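What Happens to Old Computers in Vismont?
A project report by Ataahua Sheehan
Submitted 2023-02-20

Why I chose this topic

When my grandmother moved into a smaller apartment last year, my cousins and I spent a whole weekend emptying her hall closet, and I was amazed at how much of it was electronics. There were chargers for phones she no longer had, a printer with no power cord, and a computer my uncle had left with her when he went to college. She hadn't thrown any of it out, and when I asked her why, she said she didn't know where it was supposed to go. I have to admit I didn't know either, and that was how this project started.

How I did it

I made a short questionnaire and took it to 12 households in the Haruna neighborhood, where I live. People were given 30 days to go through their closets, garages and drawers and write down every electronic thing they owned but no longer used. I also talked with Wichai Sombatkul, who repaired computers for many years and was very patient with my long list of questions.

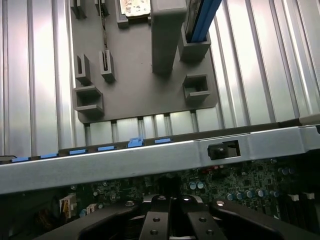
Blue cable in a gray holder, with ridged metal behind.

What people had at home

Together the households listed 257 unused items. Cables and chargers made up the biggest group by far, followed by phones. Full-size computers were a smaller group, but they were the ones people had the strongest feelings about! Several families told me they were worried about the photos and tax papers still stored inside. Others had paid a lot of money for the machine and felt it would be a shame to let it go for nothing.

Mr. Sombatkul understood this very well. He explained that the hard drive is the part to think about first, and that once it has been erased or taken out, most people feel much better about giving up the rest.

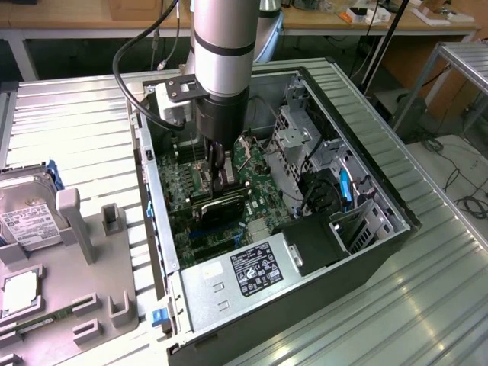

He also told me that memory and power supplies are often worth saving for another machine, while very old parts usually only have value as scrap metal. I had expected him to say that everything could be fixed, so this was a little disappointing to hear - but he did say that a clean case is nearly always good for one more build.

Where it could go

Only three of the households knew that the town accepts electronics at the Hornel Road drop-off site. The others guessed the regular trash, or a store, or had no idea at all. I would like to make a one-page flyer with the opening hours and simple steps for erasing a drive, and leave copies at the library in March. My grandmother has already asked for one to put on her refrigerator.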